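Quang Chu
April 1, 2024

Thread on kitchen chores and machines, following the questions I got in January about whether any of this is ready for a home. Short answer: parts of it, slowly.

Putting cutlery and cooking tools away looks trivial. Dropping a spoon into a pot is a release problem with a wide target. Taking one particular tool out again is much harder.

Handles cross, heads overlap, and most of what you want to grip is hidden below the rim. A thin rod handle rolls between the fingers. A broad one doesn't, but it needs a wider opening, and then you touch its neighbours. 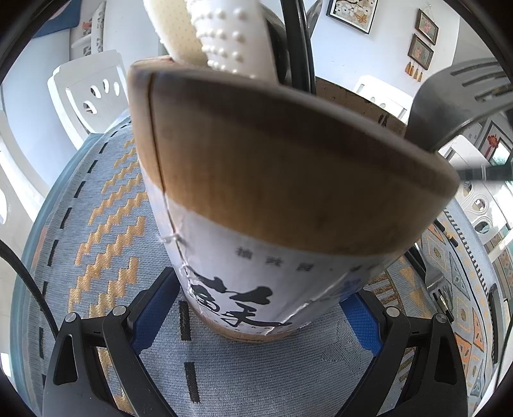

Slotted spatulas cause a separate fault. Depth sensing reads straight through the slots, so the planner sees several thin bars and picks one of them. Forks do much the same at the tines.

We ran 200 retrievals at Kuldale with the Trora arm. One named tool each time, mixed pot, ordinary room light. Almost 60 per cent came out clean on the first try. The rest were mostly double picks, then drags where the whole pot moved.

Weight matters more than I expected. A light pot on cloth slides before the tool comes free. A person steadies it with the other hand without thinking. With one arm you have to pull close to vertical, and long handles run out of reach.

Padded fingers help with smooth plastic. They do little for a curved handle, where contact is a short line and the tool swings as it lifts.

Skavport published a faster cycle last year. Their tools sit in a slotted rack with fixed spacing. Fine for a shop floor, where you can specify the rack. Few homes will.

Lūse asked what I'd automate first. Unloading plates, then wiping flat surfaces. I'd leave the utensil pot for at least 3 years.

Failure categories and grip widths go up once I've relabelled the double picks.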